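# Bronel Hinged Box, Smoke

A clear plastic storage box with a smoke-gray tint and an attached lid. Sold singly or by the case. Stocked at our Sirnerley warehouse and shipped from there.

The Bronel is meant for small parts that get lost in a drawer: screws, washers, beads, earring backs, fuses, picture hooks. The tint is light enough that you can tell what is inside with the lid down, though small print on labels is easier to read with it open. Curved dividers are molded into the base and don't come out. If you need a box with movable walls, look at the Hidayat range instead.

## Lid and hinge

The lid is one piece and stays attached to the base. There is no separate catch. It closes with a friction fit along the front lip, so lift from the front or from a front corner. New boxes can be stiff for the first few days. Open and close them a few times before filling.

The lid will not hold itself at every angle. On a flat table it can be folded fully back. On a narrow shelf, keep a hand on it while you take things out.

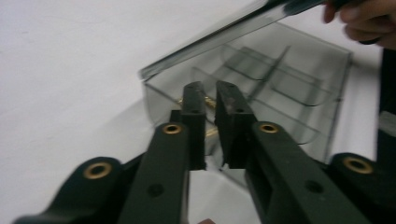
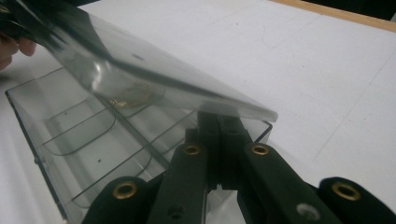
*Bronel box in smoke, lid raised, on a white surface.*

## Compartments

The rounded walls make it easier to slide a small item up the side with one finger. The compartments are different shapes and don't hold equal amounts. Most customers put the item they use most in the largest one.

The dividers are not sealed against the lid. Very thin items such as needles or flat washers can cross over if the box is carried on its side. Bag them first, or store the box flat.

## Details

| | |
|---|---|
| Color | Smoke (clear tint) |
| Lid | Hinged, attached |
| Dividers | Fixed, curved |
| Weight empty | 225 g |
| Case quantity | 15 |
| Item code | Ask when ordering; clear and smoke are listed separately |

## Care

Wash by hand in warm water with dish soap and dry with a soft cloth. Do not use the dishwasher. Acetone and strong solvent cleaners will cloud the plastic. Fine scratches show more on the lid than on the base, so put a sheet of paper between boxes if you stack them for a long time.

Dust collects in the corners of the compartments. A dry paintbrush gets it out.

Not for food. Not for liquids.

## Ordering

Single boxes ship within 7 working days. Full cases ship on a pallet with other Proltilcombe orders and may take longer. For orders over 1,000 boxes, write to Wing-sze Tse in trade sales for a price and a delivery date. Include the delivery address and say if you have a loading dock.

Returns are accepted on unused boxes in the original wrap. If a hinge arrives cracked, send a photo of the hinge and the packing slip and we will replace the box. You don't need to send the broken one back.

Replacement lids are not sold separately.

Page updated Fri 8 May. Case quantity corrected.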